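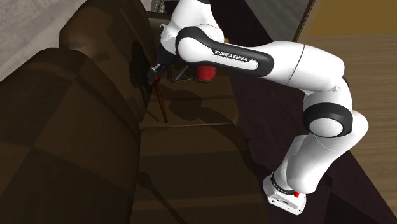 Public seating in reused industrial buildings is usually specified last, after paving and lighting, and the order should be reversed. At the Welby warehouse the lobby plan allowed 196 square feet for waiting, and the furniture was chosen to fit what was left. A large dark brown sofa on a nearly black floor gives very little contrast between seat and ground, and a person with low vision needs that contrast to judge where to sit. The floor finish had been fixed in August, with no seating drawn.

The Sala Street studio took the other route. Seats were set out at 16 inches high, the aisles were sized from them, and the floor color came last. The review took eight days longer. I think city design guidelines should require a seating plan at the concept stage.

Filed under: Opinion / Interiors and Public Space

Related
Clolis Yard: who pays for shade?
Reading a section drawing
Welex Block parking study, part 2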